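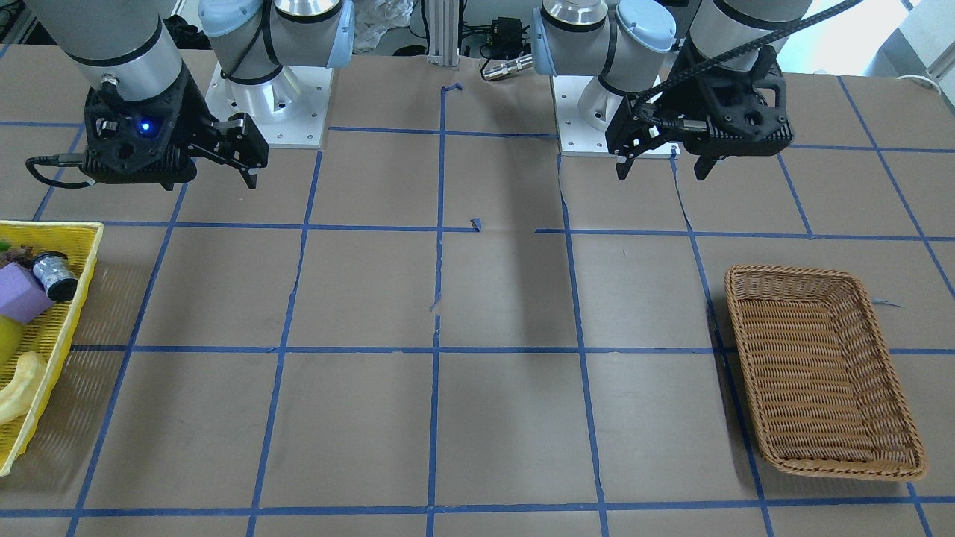 Why would you tape squares on a table and then let the objects land wherever they like inside them? That was the first comment under my last post, from a reader signing as Duggan, and I've been chewing on it all week. Duggan's point was that if you are going to bother with a grid, you should put every object dead center, every single time, so your numbers mean something.

It's a fair thing to ask, and I used to do it exactly that way! Everything centered, everything square to the tape. The scores looked great. Then I would move an object over by the width of two fingers and the policy would reach for the place where the object used to be. It had learned the middles of the squares and very little else.

So now the tape only tells me which square to use. Before each episode a small script (I named it Huvby, don't ask) picks a square and a turn angle, and I set the object down somewhere inside that square without fussing over it. The square gets written in the log and the exact spot doesn't. What I get is coverage over the whole table, and inside each square there's the kind of sloppiness you'd find on any kitchen counter.

The task itself is plain pick and place with two arms: take the object, put it in the basket. The fun part is choosing which arm goes. I don't tell the policy which one to use. In the demos I take whichever arm is closer, and along the middle column I switch back and forth on purpose, so that it sees both answers for the same square.

I trained on two sets with the same number of demos in each. One set had every object centered. The other was the loose one. Then I ran 90 trials on each policy, all with loose placement, and sat there with a pencil like it was a baseball game.

The centered policy missed 11 times in the outer columns alone. The loose one missed 9 times over the entire table!! I ran the first batch of the loose one again on Wednesday to be sure I hadn't goofed up the log, and the misses fell in the same squares, which made me happier than the score did. 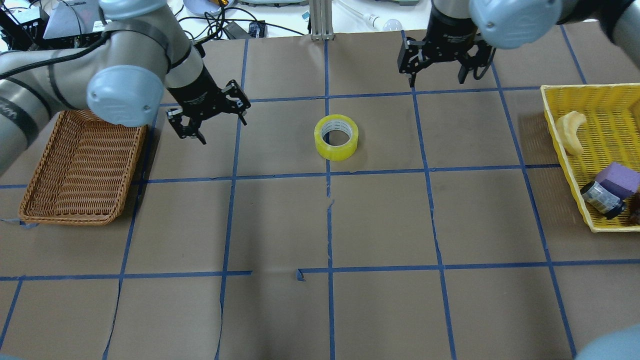

Tape roll, upper-center square, wicker basket as the target.

Rolls are my favorite test object right now. You can grab one across the outside or put a finger down the hole and pinch the wall, and the demos have some of each. I was worried the policy would split the difference and close on nothing. It does that now and then, mostly when the roll is close to a line between columns and the two arms both sort of start to go. I have a little movie of this and it looks like two people reaching for the last cookie.

Things I still don't know, Duggan, if you're reading: whether smaller squares would help, and whether any of this holds up on a different table. A friend at Trellmont wants to try the same script with plain white paper and no tape at all, with the squares shown on a screen next to the table instead. I think the policy may be using the tape lines as landmarks, and that test would show it pretty fast.

The script and the blank log sheet are in the Lusano folder linked in the sidebar. If you try it with one arm, please send me your miss map, I'd love to lay it over mine.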